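Ekaslow Workshop Notebook
December, 4:10 p.m.
Posted by the bench crew | 14 comments | Share

Back on the tidying job. For anyone who skipped the last entry, Ekaslow is our attempt to find out if a machine can put things away, which the brochures have promised since before any of us could reach a shelf. The apartment people at Drestard want toys off the floor. The shop people at Grerkilbridge want offcuts and fixtures off the bench. Both would also like it cheap and quiet, and I would like a pony.

Started the morning with the log from the overnight run in simulation. 3786 attempts, 3704 counted as good. Lovely number, and I'd frame it if I trusted it. The simulated blocks all have the same friction, and the simulated board has never been leaned on by someone eating a sandwich. I copied the figures into the sheet and went to the real bench, where things are less polite.

Pushing, still. A plain rod is a poor excuse for a hand, but most chores have a surprising amount of shoving in them. Watch anyone clear a kitchen counter. They herd the crumbs, nudge the mail over, slide the toaster back with an elbow. If the arm can't herd a few blocks across maple, I don't want to hear about dishwashers.

Notes on shapes, mostly for myself. The cylinders are easy to start and annoying to stop if they tip. The triangle turns under the rod unless you push through the middle of a side. The star is the star. I have stopped writing the heart up separately and now just put "heart" in the margin with a line under it.

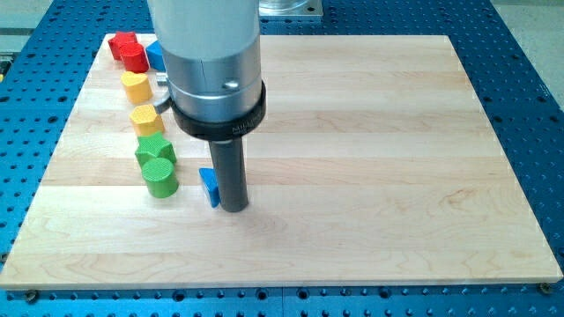 Can a robot arm tidy a room by itself yet?

Only in small pieces, and only if somebody has already decided what tidy means. It can move known objects to known places on a flat surface at a pace that would get a teenager grounded. Stairs, socks, cables and anything under the couch are still your problem.

Afternoon: dropped push speed to 400 on the dial, which helped the triangle and did nothing for my mood. Real attempts so far stand at 368. I am keeping the failures in the same sheet as the successes this time – Arnardóttir's report put them in an appendix, and I read it twice before I found them.

Two things to sort out before the next session. The planner still treats a block beside the rod as a block it has finished with, so it wanders off pleased with itself. And the reset is done by hand. A person puts the blocks back so the machine can practice putting blocks away. I mentioned this at lunch and got a long silence and the last of the crackers.

Wiped down the board and swept the bench with a brush. Took me under a minute. Did not enter it in the sheet.

This site uses cookies to remember your preferences. Accept | Manage settings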